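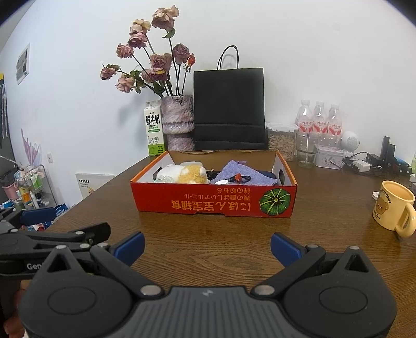 An open red box on the table, with something fluffy inside.

2023-05-12

I've been getting rid of stuff again. Some of you will remember the spring I tried to do the whole house in a weekend and ended up sleeping on the couch with my bed buried under winter coats (never again!). This time I'm going slow. One closet, then a break, then one more closet, and I've told myself it doesn't have to be finished until June.

The hall closet was first and it was a bad one. I found 2 umbrellas that don't open, a bag of bags, and the instruction book for a bread maker I gave away when we still lived on Nulov Street. Also a jar of keys. I tried every one of them in every door I own and not one fit, and I still put the jar back on the shelf, so you can see how tough I am about all this.

Cardboard boxes are my real weakness. A good box with stiff sides and a place to put your hand - I can't throw that out. I keep thinking I'll need it for mailing something, and then when I do mail something it's the wrong size and I go buy a new one. My rule now is that a box can stay if I put things in it the same day. If it's still empty at bedtime it goes out with the recycling. I've broken the rule a few times already but the pile by the back door is a lot smaller.

Now, where to take it all. The thrift store on Wasilewska is still my favorite, and they've started taking toys and stuffed animals again as long as they're clean. I ran ours through the wash in an old pillowcase on cold and they came out looking pretty good, except for one bear who was never going to look good. Boko takes books and puzzles, but please tape the puzzle boxes shut. I had a 2,000 piece one come open in the trunk last week and I'm going to be finding bits of sky in there until I sell the car.

For clothes that are too worn out to give away, a reader wrote in about the drop bin behind Wusano, next to the loading door. I went and looked and it's there, a bit hidden. They only want cloth, tied up in bags, no shoes.

Several of you asked how I deal with the sentimental things. Badly! I do take a picture of some of them before they go, which helps more than I thought it would. My phone says I have 321 photos in that folder, so maybe I've only moved the mess to a new place. The kids' drawings I'm not touching this year.

Next up is the linen closet. If you know anybody who wants 8 fitted sheets for a bed size we no longer have, write back and I'll set them out on the porch for you.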